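Betreff: Re: [Sommerschlaf] Bambusmatte auf dem Bett, taugt das was?
Von: Yuzhen Peng
Datum: 15. Mai 2010

Ruben Vermeulen schrieb:
> Hallo zusammen, unterm Dach in Vurneck wird es nachts schon wieder
> unerträglich. Hat jemand von euch so eine Matte aus Bambusplättchen?
> Klemmt man sich da nicht die Haare ein? Und kommt ein Laken drüber
> oder drunter?
> Gruß, Ruben

Hallo Ruben,

Laken drunter, immer! Obendrauf verrutscht es nur, und kühl ist es dann auch nicht mehr. Ich bin mit den Dingern groß geworden und hole meine jedes Jahr viel zu früh raus (meine Schwester hätte sie am liebsten schon im Februar auf dem Bett). Am Kopfende nehme ich lieber eine feine Strohmatte, die ist weicher an den Ohren, und mit den Haaren hast du dann auch Ruhe.
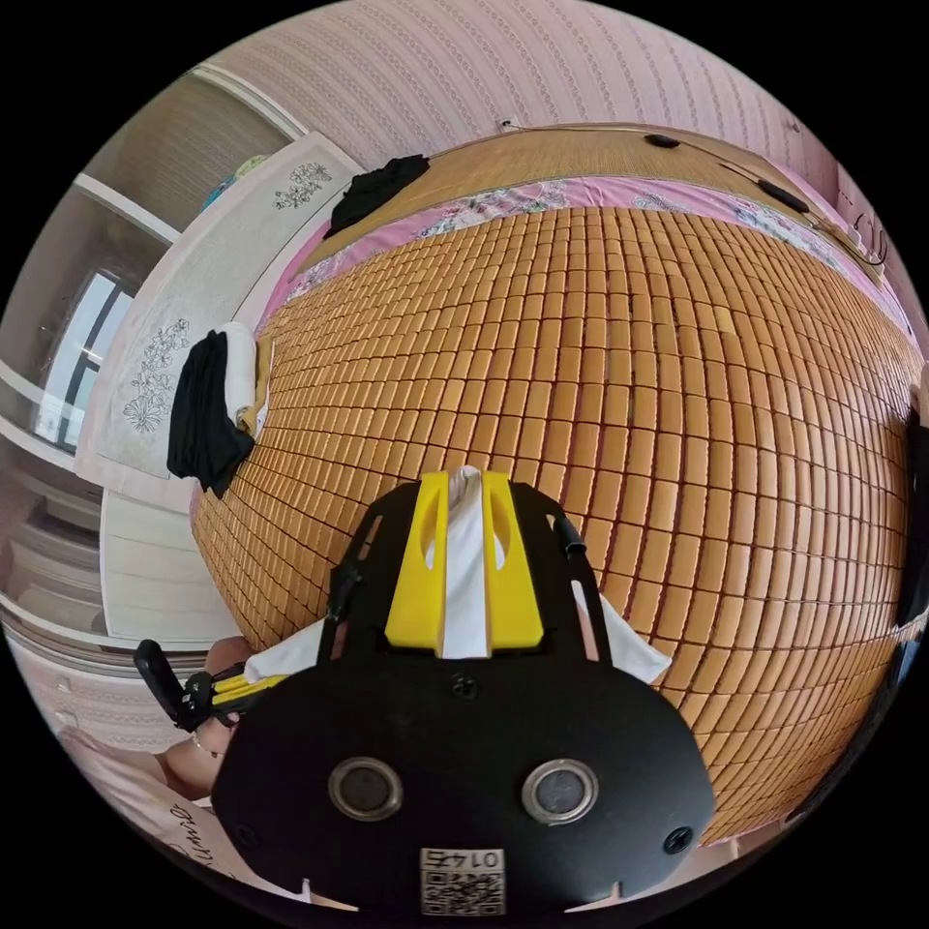

Bambus auf dem geblümten Laken, oben die Strohmatte

Die ersten 2 Nächte findest du es bestimmt zu hart, danach willst du nichts anderes mehr. Vor dem ersten Benutzen mit einem gut ausgewrungenen Tuch abwischen und trocknen lassen, aber bitte nicht in der prallen Sonne, da werden die Schnüre spröde. Meine vorige hat so immerhin 7 Sommer gehalten. Im Herbst rolle ich sie ein, nie knicken!

Welche Breite hat denn dein Bett? Lieber eine Spur schmaler kaufen als zu breit, sonst hängen die Plättchen über die Kante und pieksen in die Waden.

Liebe Grüße
Yuzhen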